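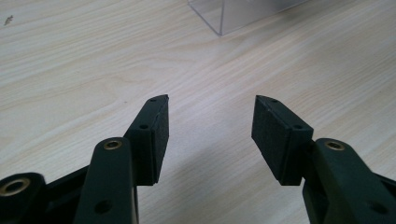

Jiahui Lu disagrees with me that small towns lose their markets because of the supermarket. In Bodberg, she told me, people stopped coming when the bus from Mundent was cut to 2 a day. Before this, the Saturday market had up to 80 stalls. In June I found nine.

I walked there twice, early and late. The cheese man sells well until ten, then he mostly talks - and he talks very well.
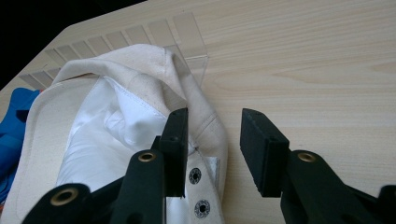

The rent for a stall is still 400 a season, the same as in the good years. Shengli Long pays it for his plums and says he will pay again next year, if the bus stays.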